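Groltley, Apr 16, 2022

Skunari Opens Wire-Sorting Recordings to Outside Review, Makes No Promise of a Product

Skunari said today it will let outside reviewers look through the recordings it is gathering to teach a two-armed machine to sort loose wire by color. The company is not announcing a robot for sale. It is announcing a pile of examples, and it would like someone else to check whether the pile is any good.

The project, called Salitham, has a goal of 200 recorded runs by June. In each run a person steers both arms, pulling wires from a tangle and putting them into baskets by color. A learning system is then trained on the runs. 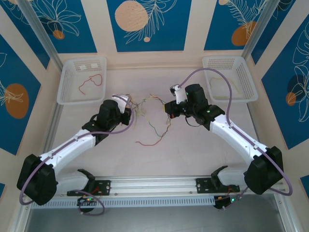

Wire was chosen for being a pain to handle. It bends, it snags, and no two tangles lie the same way. Past claims about machines that handle soft or floppy things have often rested on a few good takes, and Skunari admits that its own first demo did too. Of 15 early attempts by the trained system, 2 ended with every wire in the right basket. Those numbers will be published along with the failed attempts.

Whether more examples will fix this is an open question. All of the runs come from one work cell, with the same table and the same walls. A system that does well there may do badly on a bench across the hall. Skunari has no test results from any other setting and asks that coverage of Salitham say so.

Bălan, a testing firm, will review the recordings and may reject any it finds unclear. Its report will be released in full.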